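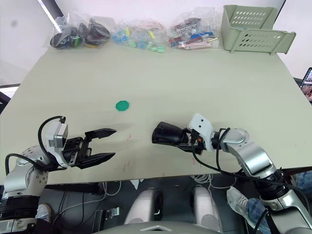
Broladgate, July 2023

Ticket 695
Product: Marikar, the black one with the red ribbed bit
Raised by: Hernán Betancur
Status: open, waiting on Flakescombe support

Hello again, me with the Marikar that won't stay on. You asked for a proper list of what I've tried, so I've been keeping notes as I go and I'm pasting the lot in here. Sorry if it rambles!

The fault first. It comes on fine, runs for a bit and then drops dead as if the batteries had been pulled. If I leave it sitting for 60 seconds it will usually come back, and then off it goes again. One morning it did this eight times before I gave up and made a coffee. No warning beforehand and no odd smells.

Entry 1. Swapped the batteries for a new pair out of the drawer. Same thing. Put the old ones back, same thing again, so I've stopped blaming the batteries (much).

Entry 2. Moved it to the other desk, well away from the router and the speakers. It lasted a little longer and I got quite excited, but by lunch it was cutting out as usual.

Entry 3. Your email said to do the reset on page 126 of the Trirnley manual. My copy stops well before that. Is there a newer one? I did the reset from the older leaflet, which I'm hoping comes to the same thing, and it made no difference that I could see.

Entry 4. Cleared the table and had a good look at the outside. No cracks that I can find. While I was at it I came across a small flat green disc with eight sides, coin-sized or so, and I can't place it at all. Does it belong to the Marikar? It doesn't look like a part of anything I own, but I've been wrong before. I'm hanging on to it until you tell me.

Entry 5. Lid off and on to the battery end, as you suggested.

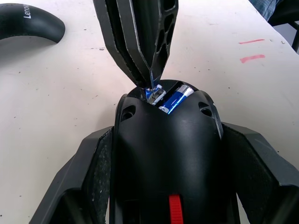 The two cells sit side by side and snugly, and I'd half expected to find one rattling about. I wondered if the little metal contact on the left was the culprit — it's the only thing in there I don't quite trust. Is there a safe way to bend it out a touch? I don't want to go at it with a screwdriver and snap it, and your leaflet only says "ensure good contact", thanks very much.

Entry 6. Wiped both ends of each battery with a dry cloth and put everything back. It ran all evening! Then this morning it went off three times before breakfast, so please don't close the ticket.

Entry 7. Gave it a gentle tap on the desk while it was running. Off. Tried again after a rest and it stayed on, so I can't swear to that one.

What I'd like to know is whether to carry on fiddling or just post it back to you. I've still got the box but the receipt has faded to nothing. I do have the order email if that's enough?

Also, can somebody change the address on my account, it still has the old flat on it.

Thanks,
Hernán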